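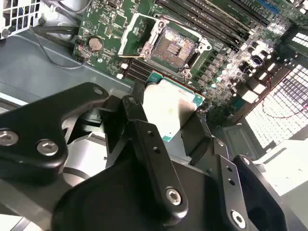
CPU socket

A CPU socket is the connector that holds a processor on a computer's motherboard and carries power and signals between the two. It allows the processor to be fitted and removed without soldering. The term covers both the electrical contacts and the mechanical parts around them, although builders and repair shops often use it loosely for the whole area under the cooler.

Contents
1 Contact types
2 Retention
3 Fitting a processor
4 Claims about upgrading
5 Thermal paste
6 Damage and repair
7 See also

Contact types

Two arrangements account for most desktop and server boards. In a pin grid array, the pins are on the underside of the processor and drop into holes in the socket. In a land grid array, the processor has flat pads and the socket has the springy contacts, which are usually called pins even though they are closer to tiny bent leaves. A third arrangement, the ball grid array, is soldered to the board and is not a socket at all, whatever some parts listings say.

It is often stated that the land grid array is "more reliable." The claim is repeated in buying guides, usually without a source. Moving the fragile contacts from the processor to the board changes which part gets ruined when somebody slips. Whether this is an improvement depends on which part was more expensive. On a desktop machine the board is often the cheaper of the two, but a server board with two sockets and a full set of memory slots may cost a good deal more than either chip.

The number of contacts has grown over the years, and many sockets are named for it. The number in the name doesn't describe speed or quality. Two sockets with the same count may be electrically unrelated, and sellers who list a processor by contact count alone should be treated with caution.

Retention

A land grid array socket needs steady pressure to keep every pad against its contact. This usually comes from a hinged metal load plate, closed over the edges of the processor and held by a lever that hooks under a tab. Larger server sockets may use two levers or a set of screws tightened in a marked order.

Replacement frames are sold on the theory that the standard load plate bends the processor and spoils contact with the cooler. Some bending has been measured on certain designs. The temperature gains advertised for the frames are another matter, as they are commonly taken from a single machine, before and after, with fresh paste applied only the second time. A comparison published by the parts reseller Braritent in December 2020 had this flaw and was still being quoted on forums months later.

Fitting a processor

The usual order is as follows. The power cord is unplugged. The lever is released and the load plate swung fully open. The processor is held by its edges, lined up using the notches or the corner mark, and lowered straight down. It should rest in place under its own weight. The plate is then closed and the lever pushed back under its hook, which on many boards takes more force than beginners expect.

Sliding the processor sideways to "seat" it is still recommended on a few websites. On a land grid array this drags the pads across the contacts and can bend a whole row.

Suction pens and plastic carriers are sold as safer than fingers. Carriers do help with large server parts. The case for pens is weaker: the Olari pen, for one, comes with a leaflet that promises "zero drops" and gives no test behind the figure.

Claims about upgrading

The main argument made for sockets is that the owner can fit a better processor later. In practice the choice is limited by the board's firmware, its power circuits and the short life of many socket designs. A processor that fits physically may not start.

Figures on how many owners ever replace a processor are poor. The one most often seen, 9 percent, comes from a reader poll on the Cisirville hardware site with 1649 replies. The people who answered had chosen to read a hardware site, so the true share among ordinary owners is probably lower.

Thermal paste

Most desktop processors have a metal heat spreader on top, and paste fills the small gaps between it and the cooler. Arguments over the pattern (dot, line, cross, full spread) take up a great deal of space online for what are usually small differences. Old paste should be cleaned off before a processor is refitted.

Damage and repair

Bent contacts are the most common fault. A few can be straightened with a fine needle and a magnifier, but a straightened contact may have lost some of its spring and can fail later. Repair shops seldom guarantee the work. The McPhee bench manual advises replacing the socket after any contact has been bent twice, a sensible rule, though it gives no failure data in support.

See also

Motherboard
Heat spreader
Memory slot
Zero insertion force

Last edited 20 February 2021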